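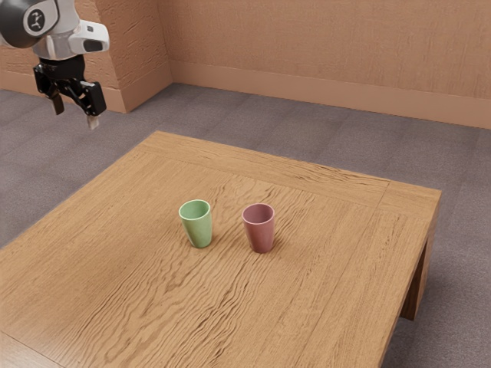 评测 > 航天与地面设备 > 卫星接收

Golter 便携式地面站接收套件使用评测

最后更新:10月

Golter 套件由 Cardoso 出品,面向高校和小型卫星团队,用于接收低轨立方星的 UHF 下行遥测。主要部件为八木天线、双轴转台、前置低噪放和一台接收主机,配套软件名为 Grikix。我们在学院楼顶架设了17天,期间只用随机附件,未更换馈线。

安装由 Nuno Peixoto 一人完成,从开箱到首次锁定信号用了一个下午。三脚架展开后刚性尚可,但方位轴的对北标记刻得太浅,阴天光线下难以辨认,建议自行用漆笔描一遍。转台电缆的航空插头没有防呆键位,第一次接反,主机报过流后自动断电,重新插好即恢复。

接收性能方面,仰角10度以上的过境基本都能稳定解调,10度以下丢帧明显增多,与楼顶西侧的遮挡也有关系。测试期间共记录71次过境,其中多数为9600波特 GMSK 信号。多普勒校正由软件按轨道根数自动计算,根数文件超过三天不更新时,频偏残差会明显变大。

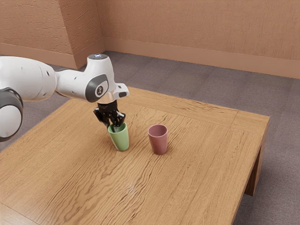

转台回零精度随温度漂移。早晨与午后各校一次,俯仰轴读数相差接近一度,对八木天线的波束宽度来说可以接受,换用抛物面则不够。转动噪声不大,满速换向时有一声较重的机械响,说明书对此没有说明。

Grikix 的问题较多。调度界面只能按时间排序,两颗星过境重叠时默认保留先升起的一颗,无法设置优先级。Nélida Sepúlveda 用脚本接口绕开了这一限制,但接口文档停留在上一版,有两个参数名已经改过。日志以纯文本保存,单次过境约400 KB,没有自动清理功能。若需与 Skullent 一类的任务控制软件对接,要自行编写格式转换,厂家目前只提供 CSV 导出。

供电为24伏直流,适配器线长偏短,户外使用须另备延长线。主机外壳没有防雨等级,我们用接线箱罩住。

适合已有一定射频基础、预算有限的团队。只需要偶尔收几次业余卫星的用户,手持天线加软件无线电已经够用。低噪放和转台值得保留,软件建议等下一版再评。

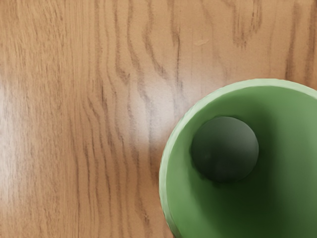
图:木纹桌面,浅绿色碗与深绿色球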